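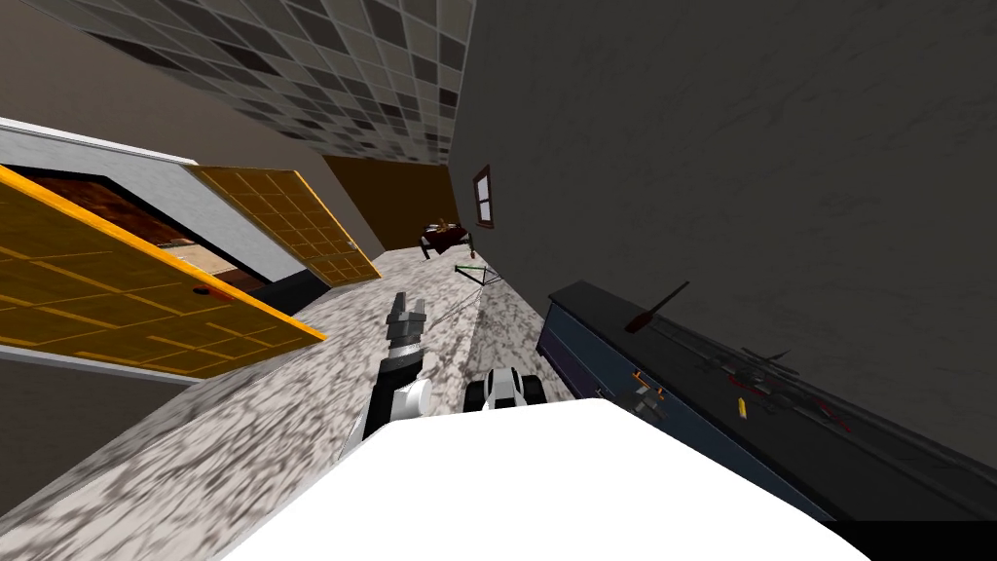 Section 7: When the Jastari tips over in sim (and how to stop it doing that)

If you've got this far in the guide, you've had the robot driving around the practice house and you've probably started asking it to reach for things. Good on you! Reaching is where I came unstuck. The tip fault in the Mockus simulator doesn't throw an error, doesn't flash anything red and doesn't stop the run, so the quickest check is the head view. When the floor runs uphill across your screen and the marble, the counter and the checkered ceiling are all on the same steep slant, don't go fiddling with the camera settings (I lost a whole Monday to that). Check the body tilt first.

What you'll see in the log

The line to look for is BODY_TILT. Anything over 12 degrees counts as a tip. Mine read 34 the first time, and the arm controller was still cheerfully accepting commands.

Getting it back upright

1. Press Hold, not Reset. Reset wipes the log, and you'll want the log.

2. Save the run. Mine was run 433 and I still go back to it when I'm explaining this to people.

3. Open both grippers from the side panel. If one is already open, send the command anyway.

4. Fold the left arm, wait for it to finish, then fold the right. Folding the 2 together shifts the weight too fast and can roll the body further.

5. Choose Level Base from the Recovery menu and let it settle before you touch anything.

6. Look at the head view again. The baseboards and the counter should agree with each other about which way is down.

Note: if Level Base is greyed out, you're still in Run. Go back to step 1.

Stopping it happening again

1. In the Base tab, turn on Limit Reach While Driving. It ships turned off, which I reckon is daft, and I've told Ojārs Raudsepp so.

2. Drop the arm speed to half for anything near the floor. Low, far reaches are the ones that caught me.

3. Drive closer before you reach. It's slower, sure, but you'll get your afternoon back.

CAUTION: Never replay a tipped run on the real robot. The replay tool copies the arm motion and knows nothing about the tilt. Iresha Paul now puts TIPPED in the file name of every bad run, and I've pinched the habit.

CAUTION: If the real one starts to lean, hit the stop button and stand clear. Please don't try to catch it!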